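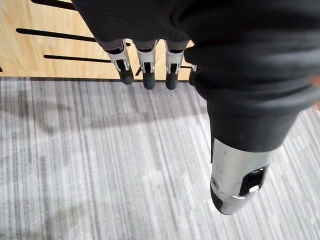 To: Karkbridge household list
Subject: Re: hall floor, what to do before the boxes go back

On the hall floor, the list wrote earlier:

> We have the hall cleared for the first time since we moved in and would
> like to get the floor properly clean before everything goes back. It has
> had nothing but a mop for years. There is a dull strip from the front door
> to the kitchen and some sticky patches where tape was left down. Two
> questions. Is it worth washing the whole floor or only the strip? And what
> takes off tape glue without marking the finish?
>
> We are in Nicholas Terrace, same layout as most of you.

Wash the whole floor. We did only the strip in ours and ended up with a clean path and a grey border, so we had to do the rest the following week.

Sweep first, then go along the skirting with the crevice tool. Most of the grit sits there and it scratches if you drag it out with a wet mop. Two buckets, one with soap and one plain. We used the Jernilora floor soap at 60 ml to the bucket. The label on the old bottle says 100 but that left ours tacky, and I would start with the lower amount.

For the tape glue, warm water and a cloth left on it for ten minutes, then a plastic scraper held flat. White spirit will shift what is left, but try it behind the door first. It took the shine off one board here -- not badly, but I can still find it.

Let it dry overnight with the door open. Ours felt dry by teatime and was not, and the boxes left square marks that took until June to fade.

On putting things back: felt pads under anything with legs, and the shoe rack on a tray. The hardware shop in Grorkbridge sells the pads in sheets you cut yourself, which works out cheaper than the ready-cut ones. They don't stick well to a damp leg.

If the strip is still dull after two washes it is probably wear and no amount of soap will help. I have half a tin of floor polish you can have for that. It is in our porch -- knock after six.

No. 14, top flat

--
Karkbridge household list
To leave, send a blank message with "leave" in the subject line.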